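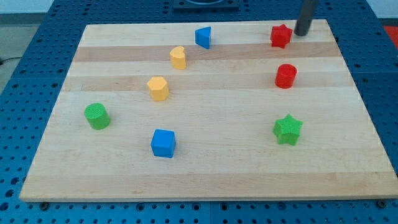

1 min read

Category: Minutes & Notices

Flostton Toy Library, minutes, March

Present: Esben Overgaard (chair), Gayan Siddiqui, Kaj Vídalín (notes). Apologies from Fabrice Collet, who we hope is feeling better!

1. Colored blocks. Gayan likes the small ones, the star and the triangular prism especially, and we talked happily for a good while about whether a striped wood board should go out with each set. Agreed, yes.

2. Budget. Almost 3,000 left. Esben will order 38 cloth bags from Lykkegaard.

3. Next meeting at Sosholm, 7 p.m., cake welcome.

4 shares · 2 comments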